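3.2 Items left out after use

Household tidying is often studied by room, but the table is where most small items wait before they are put away. Our item list was drawn up by Yesenia Huaranga and Selamawit Kahsay from diaries kept in 50 homes, and drinkware and cloths came up in nearly all of them. We kept the two groups together in the table layouts – they are used together and tend to be left together. 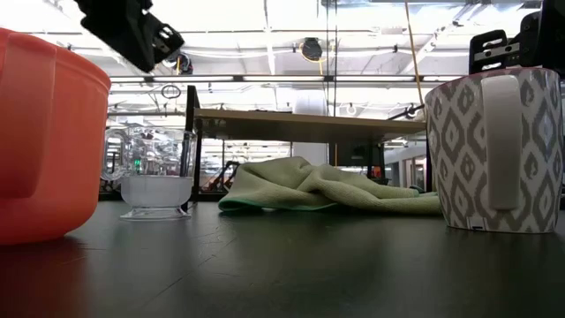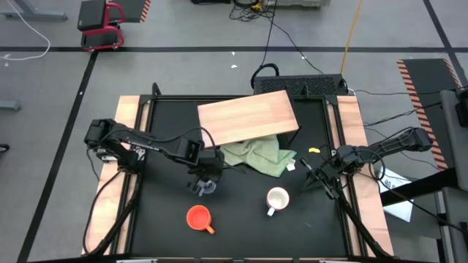 Figure 3. Table layouts with drinkware and a pale green cloth.

Cloths were the harder group to code. A folded cloth was scored as put away only if it lay on a shelf or hung from a rail. A crumpled one was scored as left out, wherever it was. For mugs and cups we noted the direction of the handle, following the Firnwood coding sheet. Two coders worked separately on all 3276 entries, and Giuliana Correa settled the cases where they disagreed. Most of these were about cloths lying partly under another item.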